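Follanport waterfront

The Follanport waterfront is a medieval harbour site on the lower Lanz, a short tidal river. It lies beneath the modern town of Follanport and takes in a buried strip of foreshore, a series of timber and stone quays, and the backs of the house plots that faced the river. The earliest dated structures belong to the late tenth century and the latest quay was given up in the fifteenth, when the channel silted and trade moved downstream. Most of what is known about the site comes from excavation, as the town has very few written records from before the fourteenth century.

Contents
Name
Location and setting
History of the harbour
Excavation
Quays and revetments
House plots
Finds
Interpretation
Conservation and access
Gallery
See also

Name

The name Follanport is first recorded in a toll list of the twelfth century. The second part is generally taken to mean a harbour or market. The first part is not agreed on. One view makes it a personal name, another a word for a muddy creek. Older histories of the district identify the town with Jedetum, a place mentioned in a late Roman road list, but no Roman structure has been found anywhere in the town. A handful of worn Roman coins came from medieval levels and could have arrived at any time. Most recent writers place Jedetum further inland, near the old ford.

Location and setting

The medieval town stood on a low gravel ridge on the west bank of the Lanz. To the north and south the ridge fell away to salt marsh, and the only dry approach by land was from the west. The river was wider than it is now. Cores taken through the present street called Strand Row show that the tenth-century shore lay well behind the modern buildings, and that all the ground between there and the river wall is made ground, dumped in stages behind the quays.

The deposits are waterlogged below the level of the cellars. This has kept wood, leather, rope and plant remains in good condition. Above that level the ground is dry and has been badly cut about by wells, drains and gas pipes, so the later Middle Ages are less well represented than the earlier ones. It is the reverse of the usual pattern in towns of this size.

History of the harbour

The first use of the foreshore seems to have been informal. Boats were drawn up on the gravel, and brushwood was laid on the mud to make a firm surface. The first built quay followed within a generation or so. By the middle of the eleventh century the riverside was divided into narrow plots, each with its own length of bank, and the boundaries between these plots stayed almost fixed for the next three hundred years.

The toll list gives some idea of the trade. It names salt, hides, tallow, fish, wine and millstones, and sets a higher rate for ships that came from outside the river. Wine was the most heavily charged. The list also mentions a crane, though it does not say where it stood and no remains of one have been identified.

Trade appears to have been at its height in the thirteenth century, when the quays were rebuilt in stone along the central part of the waterfront. Silting was already a problem. A petition of the following century complains that loaded ships could reach the town only on the highest tides and asks that the toll be lowered. The outcome is not known. By the end of the fifteenth century larger vessels were unloading at the mouth of the Lanz, and Follanport was served by lighters. The harbour area was built over with tanneries and later with malthouses.

Excavation

Timbers were seen in the river bank as early as the building of the first gasworks, when workmen cut through what a local newspaper called "a great wooden wall". None of it was kept. A few small trenches were dug by a local society before the war, mainly in search of Jedetum, and their records are brief. They do include a measured sketch of one quay face, which was later found again close to the position shown.

Large-scale work began when the malthouses were demolished. Five areas were excavated over a number of seasons, lettered A to E from north to south. Area C, in the centre, was the deepest and gave the fullest sequence. Area E was dug under heavy time pressure in November, with flooding on most tides, and its lower levels were recorded only in section. The site archive warns against using counts of finds from Area E in comparison with the others.

Further observations have been made during sewer works and small building projects. These have mostly confirmed the line of the quays. One cutting on the east side of Strand Row found the end of the stone quay and a flight of steps down to the water, which had not been expected so far north.

Quays and revetments

The sequence is usually described in four phases.

Phase 1 is the brushwood surface with scattered mooring posts. The posts were undressed, with bark still on them, and several had been replaced more than once in the same hole.

Phase 2 is a post-and-plank revetment. It consisted of upright oak posts driven into the foreshore with horizontal planks set on edge behind them. In all, 87 uprights were recorded in place. Many of the planks had come from broken-up boats and still carried rows of rivet holes and, in places, tarred animal hair used as caulking. Tree-ring dates for the posts fall in the last years of the tenth century and the early decades of the eleventh. The revetment did not form one straight line. It was built plot by plot, with small steps forward and back at the boundaries.

Phase 3 is a heavier front-braced structure, built further out into the river. It used squared beams with mortise and tenon joints, and the long diagonal braces rested on base plates laid on the river bed. Carpenters' marks were cut on many of the timbers. The space behind was filled with household and workshop rubbish, with stable sweepings and with clay, and the fill is the source of most of the finds from the site.

Phase 4 is the stone quay. It was built of roughly coursed local limestone on a timber raft, and was found only in Areas B, C and D. To the north and south the Phase 3 timber front seems to have been patched and kept in use. The stonework leaned outward by the time it was buried, and there are signs that it had been shored up from the river side.

House plots

Parts of nine plots were examined behind the quays. The buildings nearest the water were sheds and workshops. They had earth floors and walls of wattle between posts, and were rebuilt often. One held a row of small hearths and a good deal of copper-alloy waste. Another had a thick floor deposit of leather offcuts, mostly from the repair of old shoes.

The houses proper stood further back, along the street, and lay largely outside the excavated areas. Cess pits at the rear of the plots gave evidence of diet, with bran, apple pips, sloe stones, hazelnut shell and the bones of herring and eel. Fig seeds appear from the thirteenth century on.

Finds

Pottery is the largest group after animal bone. The study of imported wares was based on a sample of 3000 sherds from Areas A to D. The commonest import is Flevau ware, a hard, pale fabric with a patchy green glaze, made at kilns in and near Flevau and carried by sea. It is found mainly as jugs. It first appears in the fill behind the Phase 3 quay, and it makes up a growing share of the pottery until the stone quay went out of use. Local cooking pots changed little over the same time.

Wooden objects include lathe-turned bowls, barrel staves, spindles, net floats and a number of tally sticks. The catalogue lists 359 wooden items other than structural timber. The bowls are mostly of ash and alder. Several had been mended with wire, and one has a mark burned into the base that also occurs on a barrel head from a neighbouring plot.

Metal finds are fewer. They include boat rivets, fish hooks, lead net weights, padlock keys and a folding balance with one pan missing. Coins are scarce in all phases.

Interpretation

The main debate has been about who built the quays. The first reports saw them as a single public work, ordered by whoever held the lordship of the town. The stepped line of the Phase 2 revetment, and small differences in carpentry from plot to plot, later led to the view that each holder was responsible for his own frontage. The stone quay is another matter. Its masonry runs across four plot boundaries without a break, and it is now generally thought to have been paid for from the tolls.

A second question concerns the date at which Follanport became a town. If plots and boundaries are taken as the test, this had happened by about the middle of the eleventh century. Others prefer to wait for the market and the toll, and put it a hundred years later.

Conservation and access

Most of the structural timber was reburied after recording. A length of the Phase 3 quay was lifted, treated and put back together indoors. The steps at the northern end of the stone quay can be seen from the river path at low water. The line of the tenth-century shore is marked by a row of darker paving in Strand Row.

Gallery 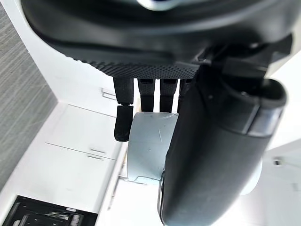
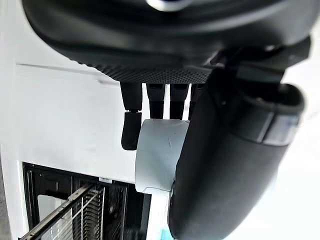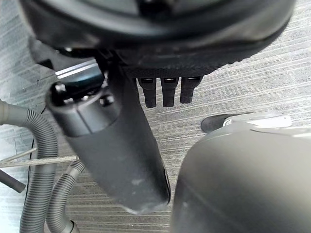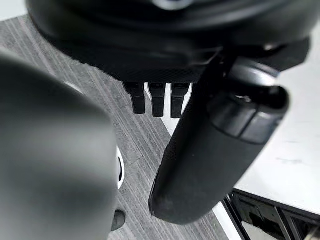

Close views, each with a rounded black housing in the upper part.

See also

Flevau ware
Jedetum
River Lanz
Medieval harbours
Timber revetment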